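Drivcombe Storage Building, Unit 2
Monthly fire and egress inspection
Date: Sep 25, 2026

1. Exit doors
Front door: OK. Opens fully, latch releases with one hand.
Rear door: FAIL. Bottom edge drags on the threshold. Plane or rehang before the next visit.
Exit signs: OK, both lit. Battery test held for the full period.

2. Aisles
Main aisle: OK, clear to the painted lines.
Cross aisle by the Zitton shelving: COMMENT. Flattened cartons leaning against the end upright. Moved during the visit. Cartons go to the baler at the end of each shift.

3. Portable extinguishers
Hung at correct height: OK.
Gauges in the green: OK, except the unit by the loading door, which reads low. Tagged and sent for recharge. Spare unit 488 hung in its place.
Monthly tags initialed: FAIL. December tag still on the unit in the break room. Replace the tag and check the service record.
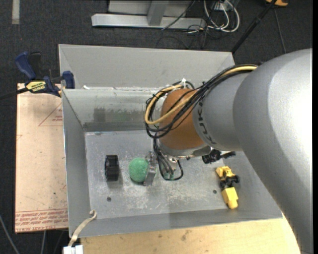

4. Sprinklers
Clearance below heads: OK on the ground floor. On the mezzanine, top cartons in the Etum bay are too close to the deflectors. Take down one layer.
Control valve: open, chained, locked.
Riser gauge: reading steady. Glass is cloudy and should be replaced at the annual service.
Spare head cabinet: 3 heads and one wrench. Cabinet label faded but legible.

5. Electrical
Panel access: OK.
Panel directory: COMMENT. Two circuits penciled in. Type a new card.
Extension cords: FAIL. One in use as permanent wiring at the packing bench. Fit an outlet.

6. Floor loading
Mezzanine sign posted: OK. Limit reads 3000 lb per bay. Fuentealba pallets are weighed on receipt and the slips are kept at the desk.

Open items carried forward: rear door, break room tag, mezzanine stacking, packing bench outlet. Recharged extinguisher to be rehung on return and the spare put back in the cage.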